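**Snack shelf, March report**

The shared snack shelf at Allgate is now two months old, and it has taught us a lot about our neighbors. The honor jar was supposed to hold $14 by the end of the first week. It held $10, a button, and a bus token from a city none of us admit to visiting.

Jabari Were, who set the thing up and regrets it daily, has since moved the jar to eye level. Takings improved. So did the quality of the buttons.

A few rules, again, for the people on the second floor who claim the last newsletter never reached them. Take what you pay for. An open bag goes in the tin with the lid on. If you finish something, flatten the box and put it in the recycling by the stairs, and please don't slide it back on the shelf to give the rest of us hope. The Khaemba end of the hallway has been very good about this. The Hiltiretti end knows what it did.

Requests go on the clipboard. Last month we got a plea for more pretzels, a plea for fewer pretzels in the same handwriting, and one line that just says "soup." 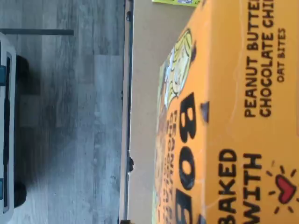
Soup is still under review. There is no outlet near the shelf, and the kettle in the Clumex office is off limits after what happened with the ramen. Anyone with a spare thermos and a strong sense of duty can leave a note for Jabari before the next order goes in. He closes the list at noon and does not take appeals.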